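Notebook, November – leadership workshop design, Stodum group

Started at 8:40 with coffee and the stack of feedback forms from the Linix pilot. I had meant to give them an hour and gave them most of the morning, but I'm glad I did, since the comments people write in the margins are so much more useful than the scores. The same complaint keeps turning up in different handwriting: the listening exercise comes too early. People have barely learned each other's names and we are asking them to talk about a time they let their team down. I remember feeling that in the room myself and pushing on anyway, which I should own up to here.

Rongrong Long called before lunch and we went through the running order together. She would like to open with the delegation cards and move listening to after the break, when everyone has had a chance to grumble over a sandwich and loosen up a bit. I think she's right. My one worry is that the cards take longer than we say they do. We have them down for 25 minutes and the Ljungberg managers were still happily arguing at 40, so either we drop a round or we tell people up front that they won't finish.

We also talked about group size. Groups of 4 worked best by a long way. In the bigger ones somebody always ends up taking notes and never gets to practice anything, and it tends to be the same quiet person each time, bless them.

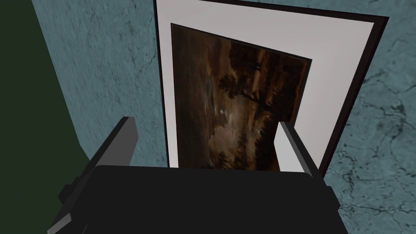

Framed painting on the marble wall.

After lunch I rewrote the facilitator script for the first half. It had crept up to 685 words for the welcome alone, and I read it out loud to the kitchen and was bored by my own voice well before the end. Got it down to 300, and the only thing I really miss is the story about my first supervisor, which I can always tell over coffee if anyone wants it (they may not!).

The role-play with the late report still bothers me. The person playing the manager gets a full page of background and the person playing the employee gets two lines, so of course the manager does all the talking. I've drafted a longer employee card – she has a sick parent and a second project she hasn't mentioned – and I want to try it on the Dulo people before it goes near a paying client.

To do: send new running order to Rongrong. Reprint delegation cards, bigger type. Ask Linix whether we can do the follow-up calls six weeks out instead of three. Find the good markers.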